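5 February 2024
Bench notes, packing cell, Vevton

Second week with the arm on the small-parts table. Griet De Bruijn has stopped doing the tape rolls by hand and now loads the tray, checks the labels and clears the faults. She says her wrists are better and her feet are worse, as she stands in one spot for most of the shift. Asked Geerts for a floor mat and a stool at the right height.

Shift total yesterday was 672 picks, 30 of them stopped for a person. Most stops were rolls lying too close to a box. The arm waits, the light goes amber, and whoever is nearest has to drop what they are doing. Dalva Guerra had four of these in a row while she was on the phone with Welladness about a late order. We agreed that one named person takes the stops each hour and it goes on the whiteboard. Noémi Csizmadia will draw up the rota. She wants the breaks fixed first and the stops fitted in after, and I agree.

Grip force: left at 320 on the controller. Tried it lower in the morning and went back after two drops. Do not change it without writing it here.

Karlijn asked what happens to the evening hours if the cell runs without us. I don't have an answer. I told her the plan up to May has the same people on the same hours, with two of them trained to teach new picks. Anouk Cuypers and Dalva have put their names down. Griet would like to see it working for longer before she decides, fair enough.

The paper log stays for now. The screen only records that a stop happened and we need the reason as well. Please write more than "stuck".

To do: order spare finger pads, part 3114. Move the amber light so it can be seen from the Skultville pallets. Ask Geerts again about the mat.

Roll picks carry on tomorrow with Noémi on stops for the first hour, then Anouk.
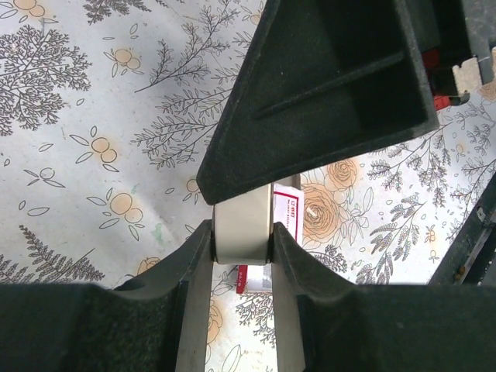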